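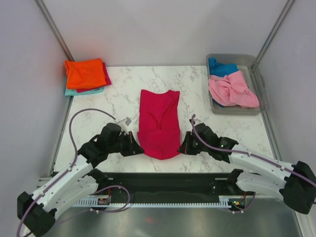

SPEAKER NOTES / HOME & TEXTILES

Dyeing with Madder: Getting a Red You Can Live With
Plellow Library evening talk, Tuesday group

Hello everyone, and thank you for coming out in the rain. (Wait for the back row to settle. Check they can hear me.)

I want to start with my grandmother's kitchen, because that's where I first saw a pot of madder on the stove and was told very firmly not to touch it. She kept the roots in a flour tin, and for years I thought that was what flour smelled like. I've been dyeing cloth for most of my life since then, and I still get a little flutter when the first color comes up in the pot.

Red is a color people are afraid of, and I do understand it. They've had the pink towels. So tonight I'd like to talk about reds that stay put, and about being patient, which I am not by nature, as my husband will tell you.

Start with the washing. If you take one thing home, please let it be this: scour the cloth properly. New cotton has wax and oil in it, even when it looks perfectly clean, and the dye will go on in blotches. I use washing soda and a long simmer.

Then the alum. (Pass the jar around, lid ON.) Weigh it, don't guess. I guessed for years and got a different red every time, which was lovely until I needed 2 curtains to match.

Now the madder itself. Keep it warm and never let it boil, or the browns come out and you'll have something nearer brick. I sit beside mine with a thermometer and the crossword. If your water is soft, a pinch of chalk brightens things up a great deal. The water in Wellow is hard as nails and needs nothing at all, and I've been jealous of it ever since I taught there.

(Slide change. Sip of water.)

Sorcha Ó Ceallaigh asked me last time about overdyeing old sheets. Yes, do! Worn cotton takes color beautifully, and the patches come out a shade different, which I've grown fond of. Rinse until you're bored, dry it in the shade, and leave it a week before you wash it again.

Questions until the tea is ready. The next talk is in April, on indigo, so bring gloves and an old apron.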